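pantry month thread, January 2025. rules first, then what we ate, then complaints

1/ rule one: no grocery runs except milk, eggs, onions, one green thing. everything else has to come out of the cabinets or the freezer. we were spending $500 a month for two people and half of it was going in the trash

2/ pulled everything out onto the table Sunday night. 15 cans of chickpeas. fifteen. I don't even like them that much, I just buy them when I'm nervous

3/ also: three open bags of the same lentils, a jar of tahini like cement, rice vinegar x2, and a bag of something white that is either potato starch or powdered sugar. Kheri tasted it. potato starch

4/ week one dinners — chickpea stew, fried rice, lentil soup, fried rice, pasta w/ anchovies, leftover soup, fried rice. yes a lot of fried rice. freezer peas are carrying this household

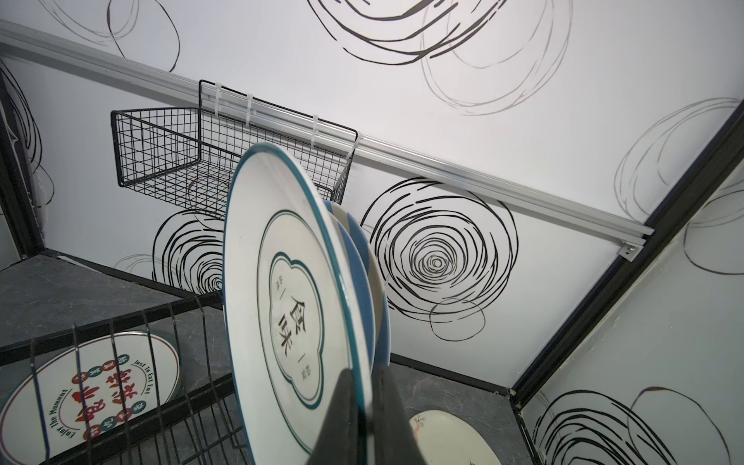

5/ getting this one a lot so putting it here. What do you do about fresh vegetables all month?

Cabbage. One big head lasts two weeks in the drawer, and you can slaw it, fry it, or drop it in soup. Carrots too, they keep forever if you take the tops off.

6/ Hrefna says frozen spinach counts as a green thing and I shouldn't be buying more. Hrefna is not wrong but Hrefna also has a chest freezer the size of a car so

7/ best thing so far: chickpeas roasted till they're crunchy, over rice, w/ a spoon of the tahini loosened with hot water and lemon. took me a while to bring that jar back. keep stirring, it looks broken and then it isn't

8/ worst thing so far: lentil "burgers." no binder, no hope. they went back in the pan and became sauce. sauce was ok

9/ on oil — write down what you have on day one. I had less than I thought and by the second week I was doing math over every egg. allowed myself one bottle, so technicaly I broke the rule. moving on

10/ freezer stuff goes on a list taped to the door. cross it off as you take it out. Esben has an app for this. I have tape
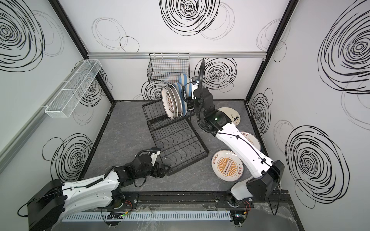 White panels, black scribbled spirals, gray marbled floor.

11/ ok labels. if you freeze soup, write WHAT and WHEN. I had 6 identical tubs of orange. one was squash, one was curry, one was stock I had apparently put a carrot in. thawing them is a lottery

12/ beans from dry: salt the soaking water, cook them low, leave them in the liquid overnight. much better than the cans and I'm saying that with fifteen cans in the house

13/ somebody asked about bread. flour, yeast, water, salt, overnight in the fridge in a bowl with a plate on top. bake it hot in a heavy pot. first one was flat, second one we ate standing up

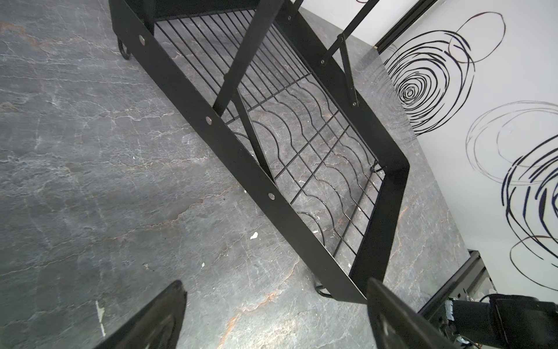 14/ third loaf I put oats in bc the oats were going stale and it was the best of the lot, chewy, really good toast. so now the oats are gone too and breakfast is a problem

15/ breakfast ideas that use cornmeal please. I have a lot of cornmeal. don't say polenta, we had polenta

16/ Steinar did this last August and says the last week is when you start eating capers out of the jar. noted. we have two jars

17/ will post the grocery total when the month's done. tonight is cabbage and the last of the anchovies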